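The Drawer Problem
Why a small lab in Skelbridge taught its robot to doubt its own hinges and rails
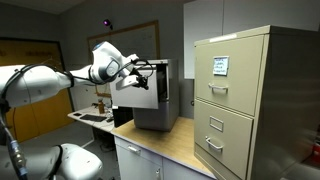
Most manipulation policies fail on furniture in a dull way. The gripper takes hold, the arm starts along the path it planned, and the path turns out to be a few degrees off from the direction the mechanism will allow. Force builds up at the wrist. Either the fingers slip or a safety limit trips and the arm stops. Rutilio Hinojosa and Beathag Dalgleish have spent two years on that error, and their method, called Fekuvano, treats it as a measurement. The gray filing cabinet used in the work sits on a wood-grain countertop, and its upper drawer, shown open, is a fair statement of the task: a flat front, a metal rail behind it, and one direction of travel that the robot has to find. A base cabinet under the counter has a drawer and handles of its own, and a larger beige cabinet stands close by with two more drawers, so a policy tuned to one piece of hardware is soon found out.

The usual approach is to estimate the joint before touching it. A vision model labels the object as sliding or hinged, places an axis in space, and hands that axis to a planner. Estimates of this kind have improved a great deal, but they are worst where it matters, on plain surfaces with few features. A blank metal panel gives a depth camera very little to work with. An axis error of four degrees does no harm over the first inch of travel. Over a foot it puts the fingers most of an inch away from where the drawer front is.

Fekuvano keeps the vision estimate but uses it only as a starting guess. The system holds a set of 41 candidate joint models, some sliding and some hinged, each with a weight. The arm makes a short pull, under half an inch, at low stiffness. The difference between the commanded motion and the measured motion is compared with what each candidate predicts, and the weights are updated. Candidates that fall below a threshold are dropped and replaced with small variations on the survivors. Then the arm pulls again.

The update step itself is a standard particle filter. What Hinojosa and Dalgleish changed is the choice of the next pull. Earlier versions always moved along the best current guess, and the filter would settle early on a wrong answer that happened to fit. The present version picks the direction on which the remaining candidates disagree most, within a force limit, so that each contact does as much sorting as possible. On a drawer, this often means a slight sideways load in the first second or two, which looks like hesitation.

"It's a bad motion if you score it as a motion," Hinojosa says. "We score it as a reading."

The test set, named Ninh, has 21 mechanisms: file drawers, kitchen drawers, cabinet doors hung left and right, and two lids. Over 400 trials with the vision estimate left as is, a fixed-axis baseline opened the mechanism to its full range in 203. Fekuvano did so in 361. The gap was widest on long drawers and narrowest on small doors, where a compliant wrist can absorb much of the error without any estimate at all.

The cost is time. The median opening took 14 seconds against nine for the baseline, and nearly all of the difference came before the mechanism had moved two inches. Dalgleish is working on carrying weights over from one drawer to its neighbor, on the assumption that drawers in one cabinet share a direction. Early runs save three seconds on the second drawer. They also do badly when the second drawer sticks, which the filter reads as evidence against a direction that was correct.

Friction is the open problem. The model has a single friction term for each candidate, fitted during the first pulls, and old file cabinets do not behave that way. Rails bind at one point and run free after it. Seven of the 39 failures were binds of this type. In each, the filter moved its weight to a hinged model and the arm began to pull in an arc.

A two-term friction model is being tested now, with separate values for starting and sliding. Cudetine, the company that funds the work, has asked for results on refrigerator doors, where the magnetic seal causes much the same confusion for a different reason. Those trials are set to begin in August.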